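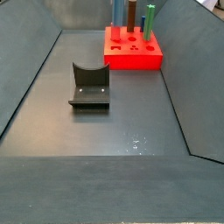
How long does it take a crew to get used to sharing a bench with an automated cell?
Plan on a full month of shifts, 30 days or so, before people stop watching the machine and get on with their own work.

I run the kitting area at Fenau, and we've been through this twice now, so let me walk you through how I'd do it if I had to start over tomorrow (please learn from my mistakes!).

Step 1. Write down what people do now
Before anybody orders hardware, spend a few shifts with the folks doing the job by hand. Our work order said "place pegs in block." Our people were also turning parts to suit the hole, tossing the bad ones, and wiping out the bin. None of that was on paper, and all of it had to land somewhere.

Step 2. Split the job out loud
Get everyone around a table and sort the tasks into two columns, machine and person. We gave the cell the plain round pegs first and kept the fluted and odd-shaped ones with the crew. Say clearly who clears a jam. We skipped that part, and for a week four people cleared every jam together.

Step 3. Give the bin an owner
Dust and little flecks build up on the floor of a work bin faster than you'd think. Put a wipe-down at the start of each shift, 15 minutes including a check that the fixture screws are snug. Ours goes on the same sheet as the tool count.

Step 4. Train on the stop button, then on everything else
I mean it, stop button first! Let each person halt the cell and restart it until it's boring. After that, show them the Tirkix screen, which is where they'll pick the job and read the faults. Two short sessions worked way better for us than one long one.

Step 5. Start with a small batch
Our first real order was 371 kits, and I'm glad it wasn't the 1,281 that sales wanted. We ran it on a Thursday with the hand bench still set up next door, so whenever the cell faulted, work kept moving.

Step 6. Fix the job titles and the pay
If someone now loads, checks and restarts a cell, that's a different job. Ask for the new pay grade before launch, while you still have everyone's attention. I asked after, and it dragged on for months.

Next time I'll go through the shift handoff sheet, including the fault column we had to redo.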